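Robots et linge : la règle s'écrit sur un coin de table

Lostidier, 22 septembre 2022. Trier, plier, mettre sur cintre. Trois verbes, et derrière un classeur de consignes que personne n'avait prévu si gros. Chez Joly, on rédige depuis février un guide de bonnes pratiques pour les robots à deux bras qui manipulent des vêtements. Pas une norme. Un guide. La nuance compte, surtout pour les assureurs.

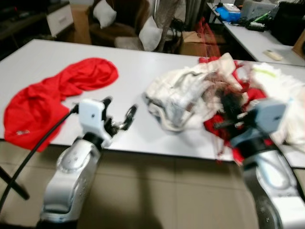 Premier chapitre, la vitesse. Un tissu ne casse pas, donc on accélère. Mauvais réflexe, dit Kazimiera Wilczyńska, qui tient la plume. Le texte plafonne l'approche à 25 centimètres par seconde dès que la pince passe sous le niveau des épaules de l'opérateur. Au-dela, arrêt. Et pas de reprise automatique : quelqu'un regarde, quelqu'un valide.

Deuxième chapitre, ce qui pend. Manches, ceintures, cordons. Une lanière prise dans une articulation et c'est toute la séance qui s'arrête. Consigne proposée : vêtements vérifiés un par un, liens noués ou retirés.

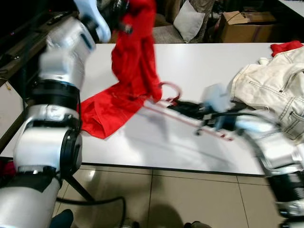

Trop strict, objecte Ismael Teixeira, pour qui un robot qui ne voit jamais de cordon ne saura jamais quoi en faire. Il voudrait une liste de cas tolérés, avec une personne à portée du bouton d'arrêt. La discussion a pris 30 minutes. Pas tranché.

Reste le sol. Câbles fixés ou gainés, pieds de support signalés, chaussures fermées pour tout le monde. Ça paraît bête. La version 6 du guide y consacre quand même deux pages. 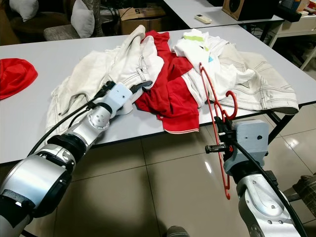
Côté accessoires, c'est plus flou. Le cintre est rigide, il dépasse, il fait levier. Manness demande une force de serrage notée à chaque changement de doigts, et un contrôle du revêtement, ruban compris, avant chaque série. Odgate trouve ça lourd. Environ 570 fiches par an, qui va les relire ? 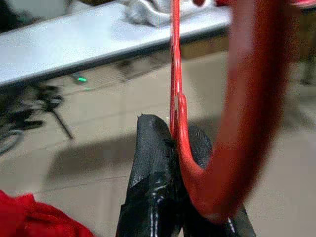 Une tige rouge entre les doigts gainés de ruban noir de la pince.

Prochaine relecture chez Manness, avec les remarques d'Odgate en annexe. Le chapitre sur les cordons y repasse en premier, celui sur les cintres ensuite si on a le temp.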